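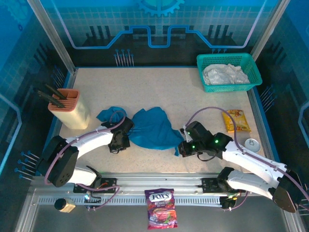
Teal-blue cloth held at both ends over a speckled beige tabletop.

Asumley home textiles pilot, progress report to Pradora
2021-08-01

We have spent 4 months on the reusable cloth trial and I am not convinced yet. Households took 826 cloths from the Plinus batch. Nearly 20 percent of the feedback forms came back, mostly from people who already liked the idea. Paper towel sales at the 2 shops we track have not moved since March. Lapiņa wants to order more stock. I would hold that money until the fall forms are in.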